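Talorlow is a small town, and its repair evening is held in the hall behind the old bakery. It begins at seven, but when I came at half past six in November there was already a line at the door. The woman who started the evenings asked me not to print her name. "Write about the lamps," she said.

She worked for many years at Hoekstra, a shop for household goods, and there she saw what people threw away. "They came to buy a new kettle and left the old one on my counter," she told me. "Often the fault was only in the cord." In the first year she and her neighbors repaired 193 things. Last year it was around 800.

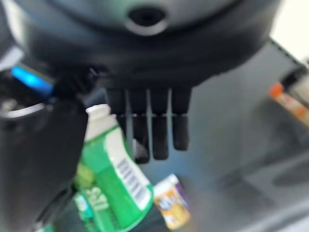
A visitor waiting with a radio on her knees remarked that the number is nice, but that she comes for the conversation, and that the radio has been repaired three times already. The founder did not disagree. "Some people bring the same thing again," she said. "I make them hold the screwdriver. Then it is their repair."

I asked her what is most difficult. She answered without thinking long: glue. "A screw you can open. When the case is glued, I must break it, and then I have to tell the owner." For parts she writes to a dealer in Grullirthorpe, who answers slowly but always answers.

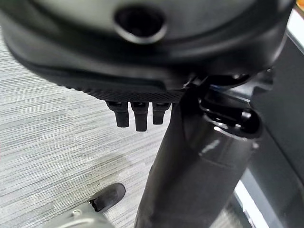 The repair evening in Talorlow, November.

Next winter she wants to teach sewing too, if the hall stays free of charge. "Trousers first," she said. "Everybody has trousers with a broken zipper." Then she went back to a toaster, and I held the lamp for her until nine.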